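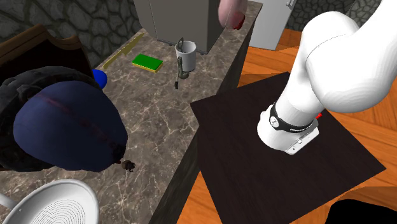
Come drive our kitchen robot for a morning – visitors wanted for the Nomwood open day

Hi! I run the household robotics demos at Kastora, and this November we're opening up our Nomwood lab to people who don't work with robots at all. I need 10 of you to come and try things out, and I'd love it if you'd never touched one of these arms in your life.

A bit of background. Our project is called Busta, and it's all about kitchen chores: picking up a mug, moving a sponge, clearing a dish off the counter. We practice everything in a simulated kitchen first. You'll spend most of your visit in that kitchen too, steering the arm on screen with a hand controller (it takes a few minutes to get the hang of it, and everybody overshoots the counter at first, me included). So far we've logged 371 practice runs, nearly all of them by the same handful of engineers, and I'm really curious what happens when somebody else has a go!

Doors open at 9:30 in the morning. You'll get coffee, a quick safety talk, and then four short tasks at the controls. After that we walk over to the Kioko room, where the real arm lives, and I'll run a live demo and answer whatever you want to ask. Plan on almost 4 hours all in, lunch included.

Who can come? Anyone 18 or over who can sit at a screen for a while and doesn't mind telling me when something feels clumsy. Glasses are fine, left-handed is fine – we have controllers for both. Gamers are welcome, but so are people who hate video games. Please wear closed shoes for the Kioko room.

We'll cover your bus or parking, and you'll get a grocery gift card as a thank-you. We save your controller movements and your comments, without your name on them, and you can stop whenever you like and still keep the card.

To sign up, use the visitor form on the Kastora site and pick "Busta open day." Tell me in a line or two which kitchen chore you'd hand over first. I read all of them, and I'll write back either way.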